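Planning the second cell: a talk with Liv Sjögren

Published December 14, 2023

When Liv Sjögren took over the equipment budget at Drimton, she got a spreadsheet with one line for automation. The line said "robot" and had a price next to it. "I asked what else we need, and people told me the robot is the expensive part," she says. "That was true only if you looked at the first invoice."

Drimton packs small metal fittings for the building trade and runs one robot cell today, at its Skjelbred site. A second is planned for Tindon, where the hall is older and the ceiling is lower. I met Sjögren in Skjelbred, in a meeting room with very strong coffee, and she had brought her paper folder.

Her first advice is to write down the parts before asking anyone for a price. The folder has a page with 13 parts, and 300 cartons per shift as the target. "A supplier will always ask for your parts list. If you don't have it, they quote for something general, and you pay for things you don't use." One of the suppliers she asked, Ziltness, sent the list back with questions on almost every row. She liked this more than the two who answered the same day.

The budget for Tindon also has a line that the first cell never had, for simulation. Before anything is bolted to the floor, the arm and gripper are run in a simulated cell. The license and the training take a good part of the money, and she had to defend it twice.
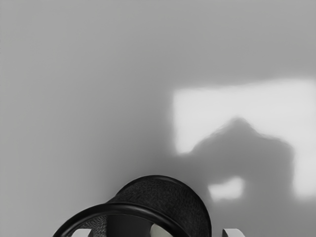

"My manager said, why do we pay for a computer picture of a robot when we can buy a robot," Sjögren remembers. Her answer was the fence in Skjelbred, which had to be moved after installation. The work stopped packing for three days, and the electrician came back two times. With the simulation she can change the mounting height in an afternoon and argue about it with the people who will work there.

She doesn't want to promise too much from it. Cycle times from a simulation go into her plan with 30 percent added. "Maybe it is too careful. But I prefer to explain why we are faster."

Spare parts are another thing she has changed. For the first cell they were ordered when something broke. Now fingers, seals and one complete gripper are in the purchase from the start, and the supplier has to write the delivery time for each in the offer. Training is also a separate line – before, it was "included", and in practice this meant one morning for whoever was on shift.

And what would she leave out? She thinks for a while. "The big screen. We bought a big screen for the first cell, to show the numbers. People look at the small one on the cabinet."

The offers for Tindon have to be in by February. After that comes the floor, which must be measured again before she signs anything. The old drawing shows a drain, and no one at the site can find it.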